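2023年3月1日

搬家的事拖了小半年，总算是定下来了。朋友们陆续来问新地方怎么样，我每次都答得很潦草，“挺好的”“有点潮”“菜场近”，答完自己也觉得对不起人家的关心。今晚外面下雨，洗完澡还不困，干脆坐下来把这阵子的事慢慢写一写，想到哪里写到哪里，你们就当是听我在电话里絮叨吧。

先说房子。新家在Plumcombe的坡上，一栋老楼的顶层，没有电梯，要爬5层。看房那天我爬到一半就想打退堂鼓了，结果门一开，厨房朝东，窗户又宽又矮，坐在那里能看见对面一大片屋顶和烟囱，我当场就心软了。以前住的地方厨房是一条窄过道，两个人进去就得侧着身子走，切菜的人和洗碗的人永远在互相说“让一让”。所以这次找房子，我别的都肯将就，唯独厨房不肯。卧室小一点没关系，反正闭上眼睛睡觉，大小都一样；浴室的瓷砖颜色难看也没关系，看久了竟看出一点亲切来。

说来也怪，我并不是一个多会做饭的人。我妈做饭才叫会做饭，她从来不看菜谱，盐也不量，抓一把往锅里一撒就是对的。我照着她的样子抓一把，不是咸了就是淡了，后来老老实实买了个小量勺，才算太平。可是我喜欢待在厨房里，喜欢水烧开之前那种细细的响声，喜欢刚擦过的台面，喜欢一边等汤一边翻两页书（翻来翻去总是那两页）。从前在老家，家里来了客人，大人在客厅坐着，我们小孩都往厨房钻，因为厨房里有吃的，还有话听。家里的大事小事，好像都是在灶台边上先说出来的：谁要结婚了，谁跟谁不说话了，哪家的孩子考上了哪里。等端着菜走到客厅，脸上又都是另一副客客气气的样子了。

搬进来的头一个月，家里乱得不像话。我从Brernberg一共寄过来28个箱子，贴标签的时候自以为很有条理，“厨房一”“厨房二”这样写下去，写到后面大概是累了，开始写“杂物”“还是杂物”，最后几个干脆什么都没写。于是拆箱变成了一种抽奖。想找剪刀，拆出来一箱冬天的被子；想找电饭锅的内胆，拆出来一叠大学时候的笔记，蹲在地上看了好半天，腿都麻了，晚饭还没有着落。那几天吃的都是面，清水煮面，拌一点酱油和猪油，用的是纸碗。我跟自己说这叫过渡时期，过渡了快两个星期。

最先收拾出来的当然是厨房。我有个毛病，橱柜里的东西一定要先想好位置才肯放进去，为了一只汤锅该放左边还是右边，能站在那里想很久。调料我按做菜时伸手的顺序排：油在最外面，然后是酱油、醋、料酒，糖和盐装在一对旧罐子里，罐子是外婆留下来的，盖子早就不是原配了。香料买得太多，有几样连名字都认不全，是从前在Yadav香料铺里一时冲动称回来的，那家铺子的老板娘特别会说话，我进去本来只想买点八角，出来的时候提了满满一袋。搬家时舍不得扔，一包包裹好带了过来，打开箱子的那一刻满屋子都是孜然和小豆蔻的味道，连被子都熏上了，盖了好几个晚上，做梦都觉得饿。

碗碟我扔掉了不少。搬家真是一件逼人诚实的事，那些每年只用一次、每次都要先洗掉一层灰的东西，拿在手里掂一掂，心里就有数了。成套的金边碗送给了楼下的邻居，缺口的拿去种了葱。留下来的都是素净的样子，浅浅的，宽宽的，装什么都不抢风头。我现在越来越喜欢颜色淡的盘子，年轻时候爱买花哨的，上面画着鱼画着牡丹，菜一盛上去，也分不清哪些是菜哪些是花。淡色的盘子有个好处，搁上一个水果就已经很好看了，不用费心思摆。

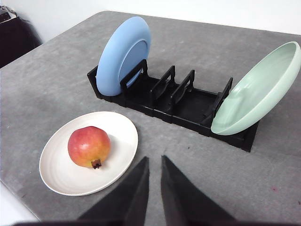 素盘子，红石榴。

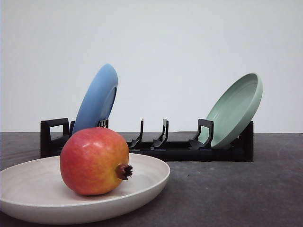 我小时候有一阵子特别怕吃石榴，嫌麻烦。大人剥给我，我嫌籽多；让我自己剥，我又弄得一身都是汁水，白衬衫上的印子洗也洗不掉，挨了好大一顿骂。外公倒是极有耐心的，他会拿小刀在顶上浅浅地划一圈，把盖子揭开，再顺着里面的白膜一瓣一瓣掰，籽都完完整整地落在碗里。他剥一个石榴要用掉一整个下午的收音机节目，剥完自己不大吃，推到我面前，说他牙不好。我那时候真信了，一勺一勺舀着吃，吃得飞快，几分钟就见了底，还要抬头问有没有了。

后来长大了，自己买，自己剥，才知道这件事多磨人。也试过网上教的快办法，对半切开，拿勺子背在后面敲，籽倒是下来得快，可是溅得到处都是，墙上、袖子上、眼镜片上，收拾的工夫比省下来的还多。还有人教在水里剥，白膜会浮起来，籽会沉下去，这个我觉得不错，就是冬天手冷。试了一圈，最后还是回到外公的办法，划一圈，慢慢掰。我没有收音机，就放一点老歌，或者什么也不放，听楼下的人停车、关门、喊孩子上楼。

说到楼下，得讲讲这里的菜场。出门往坡下走6分钟就到，回来因为是上坡，又提着东西，要走得久得多，我一般在半路那棵大树底下歇一歇。菜场不大，卖菜的都相熟，彼此借零钱，借塑料袋，有时候连摊子都托隔壁看着，自己跑去吃早饭。我刚来的时候不懂规矩，挑番茄喜欢捏一捏，被卖番茄的大姐瞪了一眼，现在学乖了，直接跟她说晚上要做什么，她自己会替我挑，挑得比我好。炒蛋的要熟一点的，煮汤的要更熟一点的，凉拌的给我拿硬的。有一回我说想放几天再吃，她很不以为然，说那你过几天再来嘛，又不远。

我想她说得对。以前在城里上班，一个礼拜买一次菜，冰箱塞得像要打仗，最底下那层总有一把忘掉的香菜，拿出来的时候已经认不得了。现在冰箱常常是半空的，我反而吃得比从前好。早上想吃什么就下去买什么，碰上下雨不想出门，就翻翻柜子，一把干香菇、一小块腊肉也能对付一顿。上礼拜连着下雨，我就这么对付了好几顿，最后一顿是白粥配腐乳，吃得还挺香。

当然也有不如意的地方，不能光捡好听的讲。这栋楼的水管年纪比我大，楼上水塔一放水，墙里就轰隆轰隆响，头几晚把我吓得坐起来。厨房那扇我最喜欢的窗户，关不严，风大的时候呜呜地叫，我拿旧毛巾塞着，看上去很不体面。还有潮，这边是真的潮，盐会结块，饼干过一夜就软，买了一台Humine除湿机，开了一天倒出来满满一箱水，我端着那箱水站在浴室里，心想这些水原来都是跟我住在一起的，一时不知道该高兴还是该发愁。电费也跟着涨，这个月的账单我看了两遍。

不过住了这些日子，慢慢也有了自己的节奏。早上起来先开窗，哪怕只开一会儿；烧水，泡茶，站着喝第一杯，坐下来喝第二杯。上午做事，我的桌子就支在厨房边上，原先打算放在卧室里的，搬过去试了几天，还是搬回来了，离水壶太远。中午简单吃，晚上认真吃。碗一定当天洗，这是我跟自己说好的，从前老是泡在水池里过夜，第二天早上一看见心情就坏了。现在饭后歇一会儿，听着歌就洗了，洗好了晾着，第二天早上用的时候正好是干的。

前几天跟我妈视频，她非要我拿着手机把家里走一圈给她看。走到厨房，她看得最仔细，一会儿说案板要立起来放，一会儿说抹布该换了，一会儿又问酱油是哪里买的，味道正不正。我举着手机，胳膊都酸了，她还没看够。末了她说，嗯，这个厨房像个过日子的样子。我嘴上说还行吧，心里得意了一整天，晚上多炒了一个菜，吃不完，第二天中午接着吃。

她说等6月天气热起来、她那边的事忙完了，要过来住一阵。我已经在盘算给她腾哪个柜子了，她来了一定会把我的调料重新排一遍，这个我有心理准备。爬楼梯倒是有点担心，她嘴上说没问题，每天晚上都在小区里走路，可是平地跟楼梯到底是两回事。我打算在三楼拐角的窗台边放一张小凳子，跟邻居打过招呼了，邻居说好啊好啊，我买菜回来也想坐一坐呢。

雨好像小了，墙里的水管又响了一阵，现在停了。明天想去买点荠菜，卖番茄的大姐说这两天的嫩，去晚了就没有了。包点馄饨冻起来，汤底用虾皮和紫菜，谁要是路过Plumcombe，提前说一声，我给你们下一碗。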